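Furniture and Interior Materials, Unit 5: Wood Grain and How to Read It
Course handout, Troncoso evening program

Last week we got as far as growth rings and stopped right when it was getting good, so this handout picks up there. Please read it before the lab, and bring the hand lens from your kit (plus a pencil with some point left on it).

A tree adds a layer under the bark each growing season. In many species the early part of the layer is pale and open, and the late part is darker and denser. Cut straight across the trunk and you see rings. Cut along the trunk and those same rings turn into the lines we call grain. Everything else in this unit follows from that, and I still find it a little thrilling every time I split a piece of ash and see it happen!

Three cuts you need to know by name:

Flat sawn. The saw passes at a tangent to the rings. You get arches and long ovals down the middle of the board, often called cathedrals. It moves the most across its width as the air dries out or gets damp.

Quarter sawn. The rings meet the face at close to a right angle. You get straight, even lines, and in oak you also get ray fleck, those shiny ribbons that run across the grain.

Rift sawn. The angle falls in between. Straight lines again, with very little fleck. Table legs look wonderful in it, as all four faces match.

Fine, straight streaks along the length of a long top make a piece look calm and even longer than it is, and designers lean on this all the time with storage furniture. 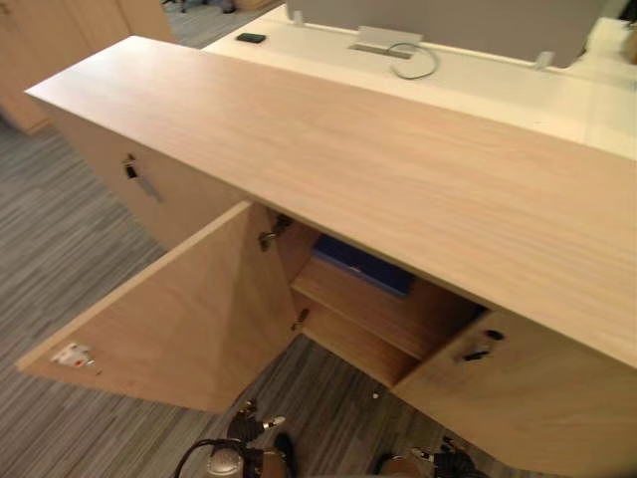 Does a straight grain pattern on a surface tell you the piece is solid wood?

It tells you very little by itself. Solid boards, veneers and printed laminates can all show a straight pattern. Check the edges and ends first. On solid wood the lines on the face carry over the edge and turn into ring ends. On veneer they stop at a thin seam. On laminate you may find the same streak repeated farther along, which wood never does.

That repeat is worth hunting for. The Fevgate sample book in the lab has a printed maple, sheet 1173, where one small dark dash comes back again and again down the sheet. Once you spot it you can't stop seeing it. Sheet 1377, next to it, is a real sliced veneer in a similar color. Put the two side by side under the window and tilt them. The veneer shifts from light to dark as you tilt, and the print stays flat. The word for this is chatoyance, and it comes from the way wood fibers throw light back at different angles.

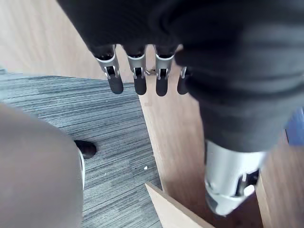 Tilting works best in raking light, with the lamp low and off to one side. Overhead light hides nearly everything. If you are working at home, a desk lamp laid on its side on a towel does the job nicely.

Veneer matching comes next. Book matching flips every second sheet so the pattern mirrors at the seam. Slip matching slides each sheet over without flipping it, so the pattern repeats. Book matching is showier, but the flipped sheets can take stain differently, and the Zevcombe door panels in the hallway show this very clearly. Go and look from both ends of the hall.

For the lab: sort the Plorkosell offcuts into flat, quarter and rift, sketch one end of each, and write a sentence on how you decided. Pages 67 onward in the reader cover the odd ones, such as burl and crotch figure. Burl is my favorite thing in the whole course, so expect me to go on about it.

Sketches are due December 10, 2024, at the start of class.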